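May 1, 2021

Bank holiday weekend and what have I done with it so far? Cleared a table. Well, half cleared a table. I'm writing this in bed with my knees up and a mug of tea going cold on the windowsill, and I can still see the other half from where I'm sitting, so I'd better not get too pleased with myself.

It started because I couldn't find my reading glasses. I'd had them last night, I'd read a whole chapter with them, and this morning they'd vanished. I looked in the bathroom, I looked in the fridge (it has happened before!), and then I thought, right, they must be on the bedside table. Only I call it the bedside table and it's nothing of the sort. It's a proper big thing with a curved edge that I shoved up against the bed in November when I had that awful chest, so that I could reach everything without getting up. It was meant to go back under the window when I was better. I've been better for ages. The table has simply stayed put and collected things, and I've got so used to squeezing round it that I don't bang my hip any more.

The cold last week didn't help, of course. Three days of it, nothing dramatic, but I felt thoroughly sorry for myself and everything I ate or took or blew my nose on seems to have ended up within arm's length. I do love being a bit poorly if I'm allowed to do it properly, with snacks. So there was my whole week laid out on the wood, like one of those digs where they find out what people had for dinner.

I fetched the grey plastic basket from the landing and stood it on the left side, and the plan was that anything worth keeping would go in there and anything else would go straight in the bin. Very sensible. I then sat on the edge of the bed and read the back of a packet for ten minutes.

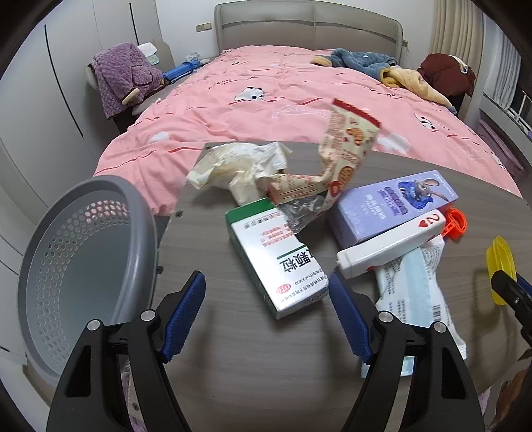

The cold granules were the first decision. Jolien swears by them, the Chinese ones you stir into hot water, and she dropped a box round when I was last ill and then another one after that, bless her. I can't read a word of it and have to go by the note she wrote me, which was on a scrap of paper, which was of course somewhere under all the other scraps of paper. I rang her in the end. She laughed at me and told me to write it on the box this time, in biro, like a grown-up. I've put the medicine things together in the drawer now, in the old Loretti chocolate tin, and I've thrown out a cough syrup from goodness knows when that had gone solid round the cap.

Then the wrappers. I'm a bit ashamed of the wrappers! Biscuits, mostly. I seem to have this habit of finishing a packet and giving the wrapper a little twist and setting it down again, as if it might come in handy. It never has. Mum used to do the same with sweet papers, she'd fold them into tiny squares and leave them along the arm of the settee, and Dad would go round after her with his hand cupped. I hadn't thought about that in years and it kept me sitting there a good while longer than a biscuit wrapper deserves.

The rabbit box I couldn't throw away. It's lavender, with a rabbit in blue clothes on it and great long ears, and it's much too nice for the recycling. I thought it might do for hair grips, or for the buttons that are living loose in the kitchen drawer. Lionel came up with the post while I was trying to decide and he said I already have a box for buttons, and I said where, and he said in the kitchen drawer, under the buttons. He's quite right, too. I've kept the rabbit anyway.

He also said the whole lot would be easier if I moved the table back first. I said it would be easier if he moved it back. We left it there and had cheese on toast.

After lunch I did get going a bit. I wiped down the part I'd cleared with the Rileo spray, the lemon one, and it came up lovely. You forget it's got such a nice grain to it, that greyish brown, when you only ever see it in gaps. There was a sticky ring that took some elbow grease and I suspect the honey. I found a pen, a very old plaster (unused, thank heavens), the charger I'd accused Lionel of taking, and an envelope from the dentist that I've decided to open tomorrow. Also a bookmark from Munshi's, that little shop by the station that closed, so that's gone into the book I'm reading now. I'm on page 319 and have no idea who half the people are. I think I read the middle of it with a temperature.

The pink bedding wants doing next. I'd strip it tonight but the clean set is still on the airer, and it's been one of those grey drizzly days when things just hang there thinking about it. Tomorrow, if it's brighter, I'll peg the lot out and do the mattress with bicarb as well, and then perhaps the table can go back under the window while the bed's bare and there's room to swing it round. Lionel doesn't know about that part yet.

Must remember: tissues, bin bags, ring Jolien back about her cuttings, more of the Cesutano coffee as we're down to the last scoop and he gets mournful.

The glasses were on my head, by the way. Not all day! I'd found them before lunch, in my dressing gown pocket, put them up on my head to keep them safe, and then spent a bit of the afternoon looking again. Lionel watched me do it. Tea's stone cold now, so I'm going down to make another one and I might see if there are any biscuits left.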